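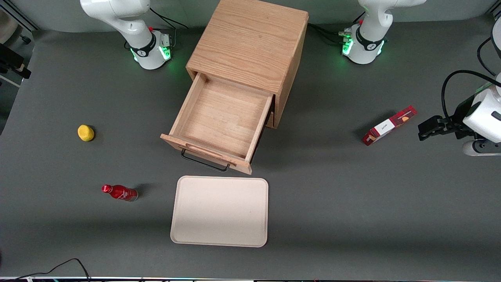

Resetting the drawer cell between runs

Written by Karim Haddad, January 27, 2024. Applies to the Bukance bench with two arms.

1. Pause the job in Sukum and wait until both arms have stopped. Check that the lights on both bases are green before you reach over the table.

2. Pull the drawer out by its bar handle and make sure it is empty. Wipe the slide rail with a dry cloth.

3. Put the tray below the open drawer, long side towards the handle. Leave clear table between it and the bottle.

4. Lay the bottle on its side, and set the lemon and the red box down well apart.

5. Look over the cables behind the cabinet. Any loop that can catch the gripper gets tied back.

6. Load program 197 and run it at 13 per cent speed for the first two cycles.

If an arm faults, write the code in the log before clearing it.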